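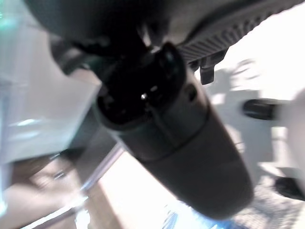 Tarnar Review | Features Desk, Work and Machines

Show It Once, They Said
At Luvar, teaching a robot by hand is sold as the end of programming. I spent two days watching people do the teaching.

April 24, 2019

The arm was on the move for most of the time I was near it, and from the wrist the world goes by as a smear. White wall, pale streak, a bit of brown floor, and the dark bulk of its own gripper in the middle of everything. I had asked to see what the machine sees. Joana Torres turned her monitor toward me and let me look for as long as I liked.

"You get used to it," she said. "You stop looking at the parts that don't matter."

I asked how the robot knows which parts don't matter. She said that was a good question for Dinesh.

Dinesh Alva runs the teaching group at Luvar, which makes software for robot arms and would like you to believe that the days of writing code for them are over. The pitch goes like this. A person who knows a job, say hanging up a wet coat or putting mugs back on a shelf, takes hold of the arm and walks it through the motions. Or she stands at a desk with a controller in each hand and drives it from there. The arm remembers. Do that enough times and it can do the job on its own, in a room it has never been in, with a mug it has never met.

I have heard a version of this pitch every year since I started on this desk. What changes is the word for "enough."

At Luvar the word is 50. Fifty showings of a task, Alva told me, and the system, which they call Cudau, will have a working version of it. He said it in the hallway before I had my coat off. By the afternoon it had picked up some company: fifty good showings, fifty showings by someone trained, fifty showings if the object doesn't bend. I don't think he was trying to slip anything past me. He answered every question I put to him, and each answer took a little off the number's shine.

The someone trained, on the days I visited, was Deolinda Godinho. She came to Luvar in December from a hotel laundry, where she folded and stacked for years and was, by her own account, very fast. She is not fast here. Driving the arm, she moves like a person carrying soup. The task that morning was to pick up a folded hand towel from one surface and lay it down on another without undoing the fold, and what struck me was how little of it looked like anything she would ever do with a towel.

"At the hotel I don't think about my hands," she said. "Here I think about its hands. It has two fingers and no feeling. So I go around from the side, and I go low, and I wait."

What is she waiting for? She laughed. The arm sways a touch when it stops, and if you close the gripper during the sway you get a corner and lose the fold. She worked that out by herself in her second week. Nothing in the written guide mentions it, though Torres says it will be in the next one.

So the person who knows the job has to learn a second job, which is being a robot, and then teach the first job through the second. Put that on a trade show banner.

I don't want to be unfair. The old way was bad. Armindo Magalhães programmed arms at the Dramani bottling plant before he joined Luvar, and he described typing in positions one after the other, running the arm at a crawl, stopping, fixing one, running it again. If a pallet came in turned slightly wrong, the whole thing reached for empty air with total confidence. He has no wish to go back.

"With this, a person who has never seen code gets something moving before lunch," he said. "I could not give you that at Dramani in a month."

Something moving, yes. I watched Cudau take its turn with the towels after Godinho had finished hers. The first go was lovely. The arm went around from the side, low, and paused, and I swear it paused the way she does. I felt the hair on my neck move. On the next go it paused in the same manner about a hand's width from the towel, closed on nothing, lifted the nothing carefully, carried it across and set it down with great tenderness.

It had learned her wait. It had not learned what the wait was for.

Magalhães said this happens. The system copies what is steady in the showings, and Godinho's pause is the steadiest thing she does. More showings with the towel in odd spots would help. They also plan to have her fumble on purpose and recover, so the arm gets to see what a mistake looks like and how to climb out of one. I asked whether that would go on top of the fifty. He said they would have to see.

Then there is the matter of the eyes. The little camera rides near the gripper, which is sensible, because the gripper is where the work happens. It also means that a good share of what it takes in is hardware: a fat gray cylinder running down through the middle, tapering toward a rounded tip, and behind it a piece of ribbed housing with two stubby tabs hanging underneath. When the arm swings, all the edges go soft and the bright parts of the room wash out to plain white. I am a grown woman with working eyes and a lifetime of looking at rooms, and there was a dark, rounded, handle-like thing off to the right that I could not name. A knob? A grip on a cabinet? Torres, who had walked through that room every day for a year, leaned in and was not sure either.

She doesn't find this alarming. The system isn't asked to name things, she pointed out. It is asked to connect what comes in through the camera with what the hand did next, and a blur that always comes before the same motion is still useful. That is a fair reply. It also means that when the thing goes wrong, no one can open it up and find the line where it went wrong. At Dramani, Magalhães could. His bad position was a number on a screen, and he could fix it and go home.

I asked Alva what a customer does when the arm starts setting down invisible towels at two in the morning.

"Shows it again," he said.

Who shows it again?

Here we got to the part that I think matters more than any of the rest. Someone has to be there who can drive the arm well, and driving it well takes weeks. Luvar has three people it considers good enough to teach from. Godinho is one. Her showings, Torres told me, are worth far more than those of the engineers, who are jerky and get bored. When new tasks come in, they go to her first. If the company sells what it hopes to sell, her way of picking up a towel will turn up in buildings she will never visit, sway and wait and all.

She is paid by the hour. I asked if she gets anything further when a task she taught is sold, and she looked at me as if I had asked whether she gets the building. Alva said the company was "thinking about how to recognize that." He has been otherwise so direct that I noticed the change in grammar.

Olga Marinho, who studies shop-floor work and has followed projects like this one from the outside, was less polite when I called her. She has seen workers asked to show a machine their craft many times, she said, and the showing is always called easy.

"They call it easy so they can pay for it as if it were easy," she said. "Then they call her in on her day off when it breaks, because she is the only one who can do it."

Has that happened to Godinho? Once, she said. She didn't mind. The bus was running late and she missed a birthday lunch, but they had saved her some cake.

On my second day they let me try. I held a controller in each hand and aimed for the towel, and the arm did exactly what I told it, which was the trouble. I came in too high. I tried to correct and corrected the wrong way, since left for me was not left for the wrist. It took me 41 tries to get one clean pickup. Torres kept the tally without my asking her to. She told me, kindly, that none of mine would be going in.

Before I left I asked to see Cudau run the towels once more, this time in a block of 30. Godinho stood next to me with her arms folded and watched it work. She made small noises at it, the kind you make when a child is carrying a full glass. Now and then she tilted her head a second before it missed. I asked her how she could tell.

"It's coming in too straight," she said. "I never come in that straight."

Alva wrote that down.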